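Skornholm recalls glass-shade desk lamp for wiring check

January 15, 2022

Skornholm has asked owners of its Ackah table lamp to stop using it until the flex has been checked. The notice covers 900 lamps sold in December through the Prellard shops.

The fault lies where the flex enters the base. On lamps from two production batches the cord grip was fitted without its locking screw, and a sharp pull can strain the wiring inside. Lamps with a 50 cm flex are not affected - these use a moulded entry.

Owners should unplug the lamp, let the globe cool and read the batch code under the base. Affected lamps can be returned to any Prellard shop for repair or refund. No receipt is needed. The shade should be wrapped separately for transport.

A table lamp with a round white glass shade, black swirl lines and a curved brass arm, on a glass-topped desk. 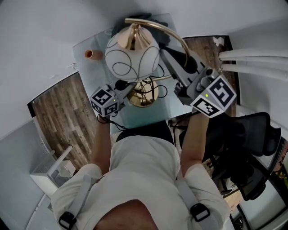 Nabila Khoo said the batch code on hers was too faint to read, and the shop in Drukamden took the lamp back without it.

2 comments | 2 shares
© Skornholm Trade News | Contact | Back to top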